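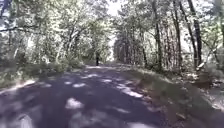 Selina Kälin had been building the rover since November, on the bench her father left in the garage. She called it Bikent, after a word on a box of screws. It had four wheels, a motor driver that ran warm, and a habit of pulling left.

Myroslav Derkach came over most evenings to argue about the steering code.

"It's the path finder," he said. "It can't tell shade from a hole."

"It can tell. It just doesn't trust itself."

She had 37 test runs in the notebook, and next to most of them she had written the word "stopped." The garage floor was no help. It was gray all over and lit by one tube, and on it the rover drove like a bus.

So she worked on the threshold. At 40 it braked for every spot of sun. At 74 it braked for nothing, and Myroslav said he wouldn't walk in front of it. She put it at 60-something, changed it twice, and went to bed with solder on her sleeve.

In the morning they sat on the garage step with the laptop and went through the woods file again.

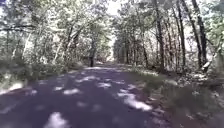
The path through the woods, from the file.

"There," Myroslav said. "What does it make of the bright streak?"

She ran the line of code and waited.

"Pavement," she said.

He leaned in to check. Then he went inside to find the other battery, and she started a new page in the notebook.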